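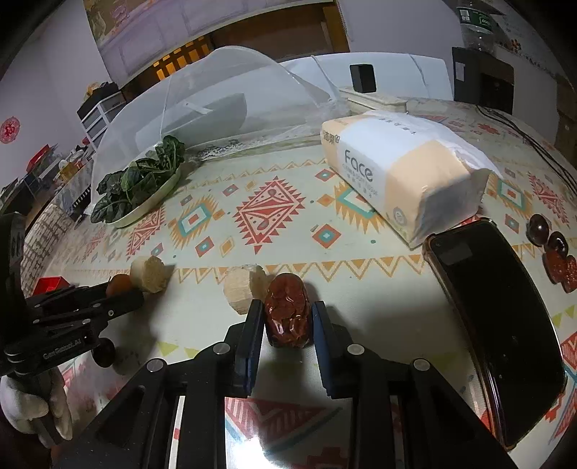

Keeping cured sausage

Sealed pack, unopened: cool shelf or fridge, check the date on the label. Once its open, wrap in paper, not cling film. Plastic makes it sweat.

Slice only what you need. Thin knife, cut on a slant. Skin peels easier if you run a damp cloth over it frist.

Spare end bits: freeze, chop into fried rice or beans. 100 grams does a pan for two.

Grease on the tablecloth? Dish soap straight on, leave 13 minutes, then warm wash. Tip from Nhung Phan, thanks!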